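Skiduvport Forums > Manipulation > Teaching and Teleoperation > Laundry loading: glove teleop or hand guiding?

Posted April 2020 by Bjarke Gunnlaugsson
Reading time: 4 min

bjarke_g
We are collecting demonstrations for a washer loading task and I'd like opinions on the input method before we commit to a full set. Setup: two arms with multi-fingered hands, a front loader with the door already open, and a perforated plastic basket on top of the machine. The robot takes garments from the basket and puts them in the drum. The operator wears gloves and sees the head view only.

The target is 100 accepted demonstrations. An episode is accepted if every garment ends up fully inside the drum and nothing hangs over the rubber seal. The part that costs us is the first grasp. The operator lowers the hand into the basket, the fingers close on cloth they can't see, and from the head view it is hard to tell one layer from two.

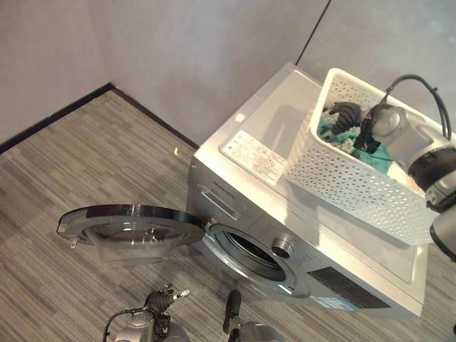
Dark garments are worse than light ones. With a black gripper against dark cloth the operator gets very little contrast and tends to push down until the arm stops. I have tried asking people to go for an edge or a fold first. They do it for a few episodes and then drift back to pushing. The alternative is to guide the arm by hand through the approach and the grasp, record joint positions, and replay. Has anyone compared the two on cloth?

torquelimit
We did, on towels, with the Perkalico arms. Hand guiding gave smoother approaches and much worse grasps. You can't move an arm with one hand and shape five fingers with the other. We ended up triggering a canned close from a foot pedal, and the policy learned the canned close and nothing else. Stay with teleop for anything where finger timing matters.

Also, your camera will record the person doing the guiding. Replay fixes that for a rigid object. Cloth doesn't land the same way twice, so the replayed images don't match the motion.

mesh_and_seam
Disagree in part. Hand guiding is fine for the approach and the carry to the drum. We split the task: guided waypoints down to 10 cm above the basket, then glove control for the grasp. Operators were less tired and the approach paths stopped wandering.

torquelimit
And you get a seam in the data at the handover. Did you look at the velocities there?

mesh_and_seam
Yes. There was a pause of 2 seconds at first. We trimmed it and the policy stopped hesitating at that height. It isn't elegant but it works on our rig.

bjarke_g
A trimmed pause worries me less than the mixed control. Our wrist cable loops over the arm, and the glove operators have learned to keep the loop slack when they rotate the hand. I doubt fixed waypoints would respect that.

On the grasp itself, we changed the instruction in February. Operators now keep the fingers partly spread on the way in, lead with one finger, and close only after the fingertip is in the cloth. Before that they preshaped a fist and scooped. 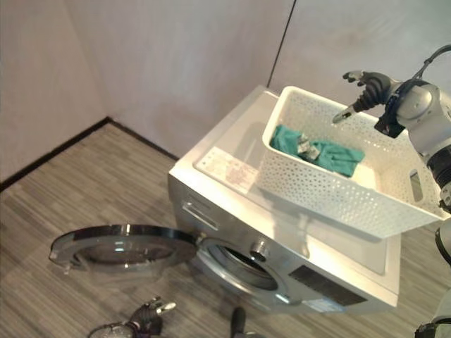 Right hand over the corner of the basket, fingers partly spread, teal garment inside.

k_dönmezfan
Is the other hand doing anything? In our logs the idle hand was the largest source of noise. Operators forget it, it drifts, and the policy learns the drift. With the Dönmez gloves we added a clutch so the idle arm holds its pose.

bjarke_g
No clutch yet. The left hand is live for the whole episode. I want to keep it that way, because on heavier items we use it to push cloth past the seal. I could freeze it during the basket phase only.

k_dönmezfan
Freeze it then. You can label the phase afterward and check whether the left arm variance goes down.

torquelimit
Separate point. Vary the basket position. If it always sits on the right side of the lid, the first thing the policy learns is where the basket is, and you find out when someone moves it 5 cm.

mesh_and_seam
I would hold it still until the grasp works. Too many things moving at once and you can't tell what failed.

torquelimit
That means collecting the set twice.

bjarke_g
I'll randomize position within the lid from the next batch and keep the floor spot of the washer fixed. On input method, gloves for the full task, left arm frozen during the basket phase. I'll run a small batch with guided approaches as well and plot the handover velocities, since the two of you read that differently.

vudover_lab
Please post the rejected episodes too if you can. We have plenty of clean grasps and hardly any failures with the operator recovering from them.

bjarke_g
They're stored with the rest, just flagged. I'll ask whether I can share them.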